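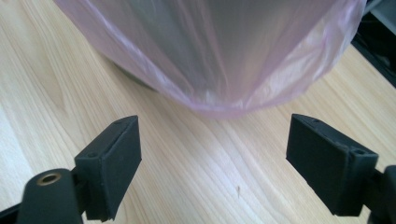 Pink bin bag on the wooden table

Bag too big for my small bin, how to keep it on the rim?
Posted by kelis46

I have a round gray bin and a roll of thin bags from Alirano. When I put a bag inside, it hangs down a lot on the outer sides, and after the first heavy trash it slides in. I tried to fold it two times. I do the change on the table, it is better for my back.

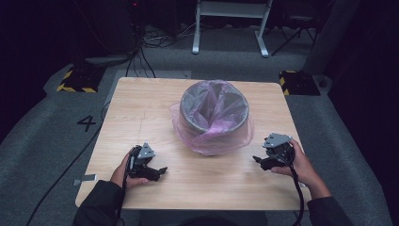 atinga500: Do you push the air out first? If air stays under the bag, it lifts again. Press the bag to the bottom with your hand, then turn the rest over the rim. Take the extra plastic at one side and make a small knot – it will hold.

kelis46: Thank you, the knot I did not try. I have also something pink and fluffy near and the bag sticks to it, maybe static?

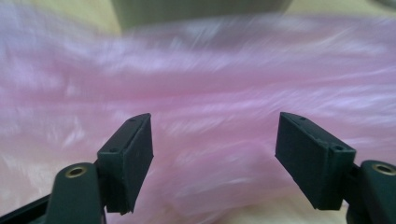 losside2000: Buy smaller bags. Static is normal in December, the air is dry.

atinga500: I agree about the size, but finish your roll first. Wipe the table before you put the bin on it, crumbs stick to thin plastic.
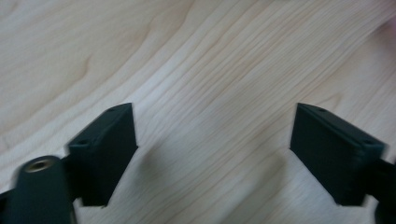
And make the knot under the rim, so it does not open when you pull.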